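Looking after your back at work and at home
Speaker notes – lunchtime health talk, Villanari Physiotherapy Service
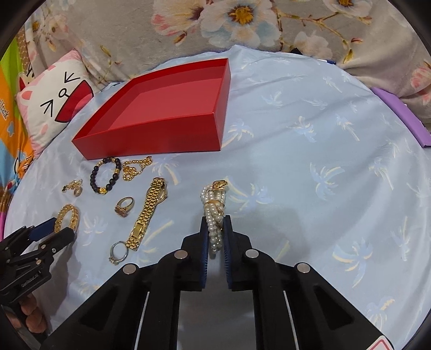 Opening (slide 1)

Good afternoon, and thank you for giving up part of your lunch break. The service has been asked by Jultholm to speak about back and neck pain: how it usually behaves, what helps, and when to seek treatment. The talk lasts until half past one, with time for questions at the end. Fire exits are at the rear of the hall. Please stand up and move about whenever you wish. The chairs are not comfortable and no offence will be taken.

What is said today is general advice. Anyone who is already under the care of a doctor, physiotherapist or chiropractor should follow the plan agreed with them.

Who we are (slide 2 – keep short)

Villanari has treated patients in the district from two sites, the main clinic on Lakatos Road and the smaller treatment rooms at Irka. Last year the Irka rooms saw 800 patients for the first time, of whom 131 came to us with neck pain alone. The remainder were mostly lower backs, followed by shoulders and knees. Do not dwell on the figures. They are shown so that the audience can see how common these complaints are.

What back pain is, and is not (slides 3 and 4)

Most back pain is what clinicians call non-specific. This means that no single damaged part can be named as the cause. It does not mean that the pain is imagined or slight. Many episodes ease within a few weeks, although it is common for pain to return from time to time.

Scans are often requested and less often needed. A scan of a healthy adult may show worn discs and small bulges that have never caused any trouble. Pause here, as this point normally brings a question from the floor. If asked, explain that a scan is arranged when the result is likely to change the treatment.

Keeping moving (slide 5)

Long periods of bed rest are no longer advised. Ordinary activity, taken at a steady pace, helps most people to recover sooner. Walking is suitable for nearly everyone. Start with a distance that feels easy and add to it gradually. Some discomfort on returning to activity is to be expected and is not in itself a sign of harm.

Sitting and desk work (slide 6)

There is no perfect posture. A position that feels good at nine o'clock may feel poor by eleven, and the sensible course is to change it. The screen should be at a comfortable height, the feet supported and the keyboard close enough that the arms are not stretched. Staff who share desks should adjust the chair at the start of each shift.

Invite the audience to stand for the shoulder roll and the gentle neck turn. Two minutes is enough. Remind them that taking part is optional.

Lifting (slide 7 – warehouse staff will be present on Friday only; shorten for the office group)

Plan the lift before starting it. Keep the load close to the body, place the feet apart and avoid hurrying. Backs are strong and are meant to bend, but a person who has not lifted for some time should build up to heavier loads. Where Jultholm has provided a trolley, use it.

Sleep (slide 8)

We are frequently asked to recommend a mattress. The service does not endorse any make. A bed that is comfortable for the person using it is suitable. Those who lie on their side may like a pillow between the knees.

When to seek help (slide 9 – read in full)

Please go to an emergency department without delay if back pain comes with new numbness around the genitals or back passage, new difficulty in passing urine or controlling the bladder or bowels, or weakness in both legs. The same applies to severe pain after a serious fall or accident.

Please speak to your doctor promptly if you have back pain with a fever, weight loss you cannot explain, or a past history of cancer. Pain that is no better after several weeks should also be looked at.

What to expect at a first visit (slide 10)

The first appointment consists of a conversation, a physical examination and an agreed plan. Patients may bring a companion and may ask for a chaperone. Loose clothing is helpful. Hands-on treatment is offered where it is suitable and only with consent – exercises to carry out at home form part of almost every plan.

Questions

Leave 12 minutes. Do not give individual opinions in front of the group; offer to speak privately afterwards or pass on the clinic leaflet. Leaflets in large print are in the blue folder. Feedback forms should be collected at the door and returned to Lakatos Road.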